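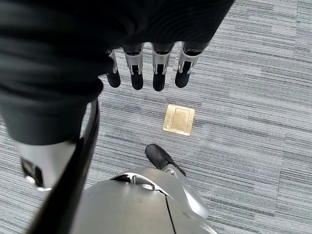 Jutex, which runs shelf and stockroom trials for retailers, has started teaching a two-legged robot by remote control at its Hoselari office, the company said. The work began in March and will run for 30 weeks.

An operator wears a headset and a pair of tracking gloves. When the operator moves a hand, the robot's hand moves with it, and the arm follows. Each run is saved, along with the view from a small camera mounted near the wrist. The saved runs are then used to train software that is meant to do the same job with no operator on the line.

Jutex said it has saved 1,633 runs so far. Of those, 158 have been thrown out, mostly for dropped connections or for runs in which the operator stopped halfway and began again. The company keeps runs in which the operator makes a small mistake and then fixes it. It said those are useful for training, as the software will make small mistakes too.

The tasks are simple ones. They include reaching toward a shelf, moving a light package from one surface to another, turning to face a table, and standing still with the arm lowered between jobs. That last one was added after the first few weeks. Early versions of the software had trouble at the end of a task and would keep making small motions with the hand after the job was done. Operators now hold the arm down, fingers toward the floor, for a short time before they close out each run.

The robot wears black fabric over its arms. The silver joints and black fingertips of the hand are left bare.
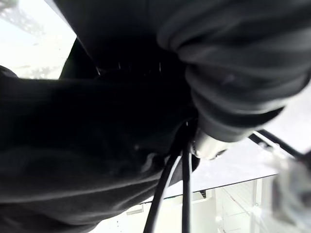

Clothing on robots is a practical problem for this kind of training, according to the company. Loose cloth can swing into the view of a wrist camera and block part of it, and a sleeve that has bunched up looks different from one that has been pulled straight. Jutex decided to leave those differences in the saved runs. Its engineers said a robot working in a store or an office would have the same trouble, and that software trained only on clear views would be likely to fail the first time a fold of cloth got in the way.

Operators work in shifts of 2 hours, with a break in the middle. New operators spend their first week on practice runs that are not saved. The company said the hardest thing to learn is judging depth through the headset, above all when the hand is close to a table edge. Most people start out too slow, then speed up too much in the second week, and settle after that.

Lykkegaard, which supplies the gloves and the control software, said it has changed the way finger motion is passed to the robot since the trial began. The first setup copied the operator's fingers one for one. That caused shaking when the operator's hand was at rest. The current version ignores very small finger movements and only responds once a finger has moved past a set point. Operators can change that point themselves from a menu in the headset.

The trial also includes teaching by hand, in which a person takes hold of the robot's arm and guides it through a motion while the motors are set to give way. Jutex uses this for short moves that are awkward to do through the gloves, such as bringing the wrist in under a shelf. Runs made by hand are stored apart from the remote ones. The company has not yet decided whether to mix the two sets for training.

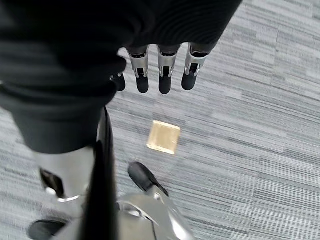 Much of the work takes place on carpet. Jutex said it chose an ordinary office floor over a lab floor so that the saved views would be closer to what the robot would meet on a customer's site. Patterned carpet can make it harder for software to pick out small flat items from above, and the engineers are checking how much the pattern affects the results.

Costolen, a home goods chain, is paying for part of the trial and will get the first look at the software. It has asked for tests on two jobs, restocking light boxed items and clearing packaging from display tables. The chain said it has no plans to put the robot on a sales floor during opening hours. Any store test would be held in a back room, with an operator ready to take over by remote control.

Jutex plans to publish a short report on the remote runs when the trial ends. It also expects to release part of the saved data to outside groups, once it has gone through the views and removed any that show staff members' faces or screens. Terms for that release have not been set.

Hiring for a second group of operators is open now. Applicants do not need a background in robots, but they must be able to wear a headset for a full shift. Training is paid.

14 shares | 3 comments

Contact the newsroom | Copyright, all rights reserved | Back to top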